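Notes from the household money fair in Tildale

I went to the Tildale household money fair in January with low expectations and a thermos, and I stayed until they started folding up the chairs. I had meant to look in for an hour. I've been writing this up in bits ever since, so forgive the order.

The fair is held in the old grain exchange, a long hall with a balcony on three sides and terrible heating. The idea came from the savings groups in the Takbridge valley, who wanted a day when people could talk about what things cost and what they earn without somebody trying to sign them up for a loan. There were lenders in the building, I should say. They had the balcony. The ground floor belonged to the groups and to the researchers who had spent the fall going door to door with a survey, and that was where most of the crowd was.

I got there at 9 a.m. and the line was already past the bakery. Inside, each person was handed a card with a blank household budget on it, and you could fill it in as you went or ignore it. I filled mine in. It took me four stalls to be truthful about groceries.

The survey was the big draw. They had talked to 3000 households across Takbridge and the hill towns above it, and the results were pinned up on boards down the whole north wall in large type, with one question to a board. I love this way of showing numbers. You walk along at your own pace, you can go back, and you hear what strangers mutter at them. The board that stopped everyone asked whether the household had put anything at all aside in the past year. Of those who belonged to a savings group, 94 percent said yes. The figure for everyone else was a good deal lower, and there was a careful note underneath saying that people who join savings groups are probably people who can spare something to begin with. I was so pleased to see that note! It would have been easy to leave it off and let the big number do its work.

Next to it was a board on where the money goes when it goes. School costs came first, then food, then getting to work. Rent was lower than I expected, until a woman beside me pointed out that half of the valley lives in houses their grandparents built, and the trouble up there is roofs. Roofs had a board of their own farther along. If I had to send someone to look at one thing in the hall it would be the roof board. It laid out what a family does when a roof fails in a wet spring: sell an animal, borrow from a cousin, take a short loan, or put a tarp over it and wait. Tarp and wait was the most common answer by a long way.

At 11 there was a talk in the side room on reading a loan agreement, run by the people from Setier, the small credit union that covers the lower valley. I nearly skipped it and I am so glad I didn't. They had taken a typical short-term loan contract, blown it up to poster size, and we went through it line by line with highlighters. The room found 11 separate fees. Some were tiny, the sort you'd never notice, and one was a fee for paying by the method the contract told you to pay by. There was a groan at that one like you hear at a ballgame. Then we worked out the true yearly cost together on a whiteboard, slowly, with people calling out corrections. I have had a bank account for most of my life and I had never done that sum by hand.

Setier also brought its own contract and let us go at it in the same way, which took some nerve. People found a late charge they thought was too steep for a first missed payment, and the Setier table wrote it down. I'd like to know if anything comes of it.

Lunch was lentil soup and flatbread in the yard, pay what you like. The yard was freezing and full. I ended up on a bench with four members of a group from the upper end of Takbridge who have been saving together through two droughts and a bridge closure. Their system is lovely and plain. Everyone puts in the same amount every two weeks, the box has two keys held in two different houses, and once a year they open it and share it out in time for planting. Loans come from the box too, at a flat charge the group votes on. They argued in front of me about whether the charge ought to go up, with great affection and a lot of pointing with bread.

What I took from them was how much of it depends on the meetings. When the bridge was out and the two halves of the group couldn't meet, contributions slipped on both sides of the river, even though everyone could have paid by phone. Once they could sit down together again it came back within a season. I've read plenty about phone money and I use it daily myself, but I hadn't thought about what a meeting does that a transfer can't.

After lunch I did the work-and-wages corner, under the balcony stairs. Frandsen, the packing company that is the biggest employer in Tildale, had agreed to let the researchers compare its hourly pay with the price of a basic food basket over several years. Good for them. The pay line goes up, the basket line goes up faster, and the gap between them is drawn in as a shaded band that gets wider toward the right. There was a stack of handouts with the shopping list behind the basket, so you could check it against your own kitchen. Mine has more coffee in it. The oil and the flour matched my receipts almost to the penny.
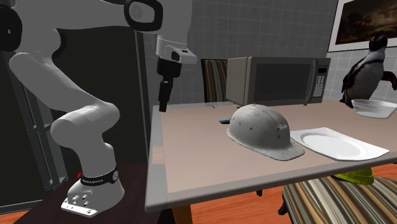
One reader from the hill side, Takbridge born and now living in Tildale, wrote to me after I posted my first few lines about that chart, saying the basket was fair as far as it went but that it left out fuel, and that in a cold year her mother's house spends more on keeping the stove going than on meat, oil and eggs put together. She also thought the shaded band would look worse if it were drawn per household, because plenty of homes that used to have two wages coming in now have one and a bit.

I think she's right about fuel. I went back to my handout and there is nothing on it for heat at all, only cooking gas. The researchers did say that the basket was kept the same from year to year so that the years could be compared, and I can see the sense in that, but a second chart with fuel in it would be worth having. There was a comment box by the door and I wish I'd had her letter in my pocket.

The balcony, since people have asked. I went up at 2 p.m. and gave it half an hour. The lenders were polite and the pens were good. I asked at three tables what a small loan would cost me over six months if I paid on time, and with the morning's talk fresh in my head I knew what to ask next. One table gave me a total straight off. The other two gave me a weekly amount and had to be coaxed toward a total, and one needed to call someone. I wasn't trying to be difficult! It was fun, though, and I saw several others from the contract session up there with their highlighters still in their hands.

The last session was an open floor about what people would change first if they could. I'd braced for speeches and got very few. Someone wanted the bus fare from the upper valley frozen until harvest. Someone wanted school fees split into smaller payments, since they now land in the same month as seed. A very young man wanted the savings groups to take members under 21, and got the biggest applause of the day. There was a real disagreement about whether the town should put money into the groups' boxes as a kind of match. The older members were mostly against it. Their worry was that people guard their own money more closely than they guard a gift, and that a box with outside money in it soon has outside rules. I went in thinking a match was obviously a good idea and came out undecided.

Some practical things, if you're thinking of the next one. Entry is free. Wear a coat indoors. The boards on the north wall are easiest to read before ten or after three, and the contract session fills up, so sit down early. The hall has one ramp, on the river side, and it isn't signed from the street. Children have a corner with a pretend shop and play money, and the prices in the shop had been set to match the real ones in town, so that a small boy in front of me was told he couldn't afford both the cheese and the bus. He put the bus back.

I still have my budget card. I've copied it onto a clean sheet and stuck it inside the cupboard door, with a line added at the bottom for fuel. The survey team plans to go back to the same households in the fall, and the boards will travel to the Takbridge school before that, probably for the month of April. I'll be going up to see them again, by the slow bus.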